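Calado Two-Arm Room Assistant – Equipment Notes for Hotels and Serviced Apartments

6 min read

December 2018

Purner Supply carries the Calado in one configuration only: two arms, a pair of two-fingered grippers, a camera at the head and one at each wrist. It is listed under housekeeping equipment, next to the linen carts and the carpet extractors, and we get more calls about it than about both of those together. Most of the callers want to know how many people it replaces. We'd like them to read this page first.

What it's for

The Calado handles soft goods in a guest room after checkout or during a stayover. It picks up clothing left on the bed, folds it or lays it out, and moves on to the next item. It can also pull light linen toward itself. It does not strip a king bed, it does not put a fitted sheet on anything, and it does not clean a bathroom. If a sales rep from somewhere else has told you that a machine of this type "does rooms," ask that rep to come and do one with you, on a Sunday, with a late checkout.

Guest clothing is the job it was bought for at the Cemorora, a 214-room property that has had one on trial with us. Stayover service there includes folding whatever the guest has left lying out. Room attendants don't like that part of the work. It's slow, it's personal, and when something goes missing they are the first to be asked. So there is a fair argument for handing it to a machine that keeps a record of what it touched.

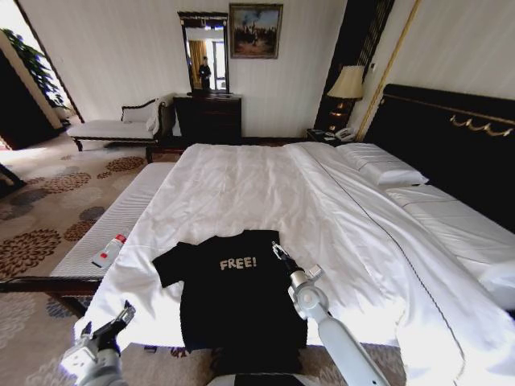

The argument gets weaker when you stand in the room with a watch. A good attendant folds a T-shirt without thinking about it while looking around for the next thing. The Calado has to find the shirt, work out which end is the collar, pick two places to grab, and grab them. On a firm surface it does this fairly well. A soft duvet gives way under the fingers, and then it may take the bedding along with the shirt, or take nothing and start over. Dark clothes on white bedding are the easy case. White undershirts on white bedding are the hard one, and guests own a lot of white undershirts.

We asked Divlow, who wrote the folding software, for a success rate we could print. They sent one. We are not printing it because it was measured on a table.

What changes for the staff

At the Cemorora the housekeeping headcount did not change during the trial. The work did. One attendant per shift was assigned to the machine: bringing it up in the service elevator, getting it through the door, clearing a path, pressing start, and deciding when to give up on it and finish by hand. That is a job, and it should be paid as one. At this property it was first added on top of the usual room list, and the complaints that followed were reasonable. Management cut the list for that attendant afterward, which helped.

Some things we heard from the people doing the work:

They liked not having to bend over low beds for folding.
They did not like waiting. Standing next to a slow machine is more tiring than it sounds, and you can't really start the bathroom if you have to keep an eye on it.
Several wanted to know who sees the camera footage. So would we. The recordings are kept on the unit by default and can be switched off, but a manager can switch them on again from the office, and there is no light on the outside that tells you which it is. We have asked for one.
Two of the newer attendants picked it up in an afternoon. Others preferred to be left off the rotation, and were.
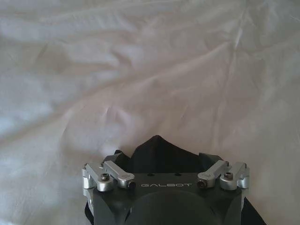 Grip force is set at the wrist and should stay at the factory level for anything a guest owns. There is a higher setting for towels. Please don't let anyone use it on knitwear. The fingers close on whatever is between them, buttons and glued-on trim included, and the software has no idea what a shirt cost. Ask your insurer before the first room, in writing, who pays for a torn garment. One property we talked to had a vague answer on that for months.

Practical points

Doorways and furniture: the unit needs clear floor at the foot of the bed. In rooms with a bench or a chaise alongside, it works from the end only, and the attendant does the rest.
Carpet: low pile is fine. Thick carpet slows it down.
Run time: 105 minutes on a charge with both arms in use. Charging takes longer than a lunch break, so plan on half a shift.
Rooms per charge: the brochure says 16. The Cemorora never reached that number on a normal day. Light rooms with two or three garments might get you there.
Noise: quiet enough for daytime corridors.
Lost property: the machine will fold what it finds and will not look in pockets. A person still has to.

Price and terms

Rental is $300 a week with a four-week minimum. The rate covers setup, one training visit and replacement finger pads. It does not cover the attendant's time, and that is the larger figure, so put it in your sheet before you compare. We do not sell the unit outright at the moment. A new version of the folding software is due in January and we would sooner see it in a few real rooms before anyone signs for years.

Who should rent one

Long-stay and serviced apartments, where clothing is a real part of the daily work and the same attendant sees the same rooms all week. A hotel with mostly one-night guests will get very little out of it. If the plan is to cut staff on the strength of a trial, we'd ask you to run the trial first with the full team in place, and to let the attendants fill in the log themselves – the form has a blank column for their comments, and it tends to be the useful one.

To arrange a visit, call the Purner equipment desk and have your floor plans and bed heights ready.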